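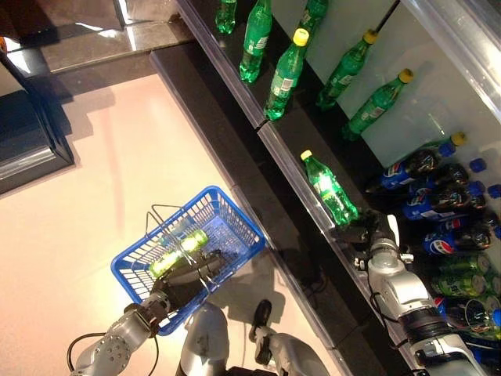
A basket by the soft drinks shelf at the Pryor store in Gara.

Shoppers in Gara will pay a deposit on most bottled and canned drinks from October, after the town council agreed to extend a trial that has been running in neighbouring Postuditz.

The deposit will be added at the till and paid back when the empty container is returned to a shop taking part. It will apply to plastic bottles and metal cans. Glass, cartons and milk bottles are left out for now, although the council says glass will be looked at again next year.

Pryor, which runs the largest food shop in the town, was the first to sign up. Arkell, the smaller chain with a branch near the bus station, has agreed to take empties back at its customer service desk but will not do so during the morning delivery period, between 6am and 8am.

According to a council report, the Postuditz trial brought back 1,232 containers in its opening week. The report says returns were slow for the first few days and picked up once signs had been put on the shelves as well as at the door. It also notes that many people returned bottles in large bags, which caused queues at closing time.

To deal with this, shops in Gara will be allowed to limit each customer to 50 containers per visit. Anyone with more than that, such as sports clubs and event organisers, will be asked to use the collection point at the recycling depot, where no limit applies.

Shops with a floor area of up to 300 square metres will not have to join. They can choose to take part, and those that do will receive a handling payment for each container. Smaller shops had told the council that they had nowhere to keep sacks of empties and that the smell was a worry in warm weather.

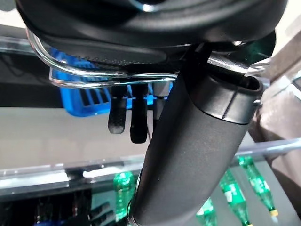 Inside the Pryor store.

The council received 757 responses to its consultation on the plan. Most were in favour, but there were complaints about the cost of the weekly shop for larger families, who will have to pay the deposit up front on multipacks. The council had considered a lower rate for multipacks and decided against it on the grounds that each can would be worth the same when handed back.

Containers will need to be empty and should not be crushed, as the barcode has to be readable. Lids can be left on. Drinks bought outside the area will not carry the deposit mark and cannot be returned for money — they should go in the household recycling as before.

Refunds will be paid in cash or taken off a shopping bill, depending on the shop. Customers will not need a receipt, and a bottle bought in one shop can be returned to any other on the list.

There will be a changeover period of 3 weeks, during which marked and unmarked stock may be on sale side by side. Shops have been asked to show the deposit separately on the shelf label so that prices can still be compared.

A leaflet with the list of shops taking part will be sent to every household in Gara before the start date. Copies will also be kept at the library and the council offices. The council will review the figures after six months, together with those from Postuditz, before deciding whether the two areas should be run as one scheme.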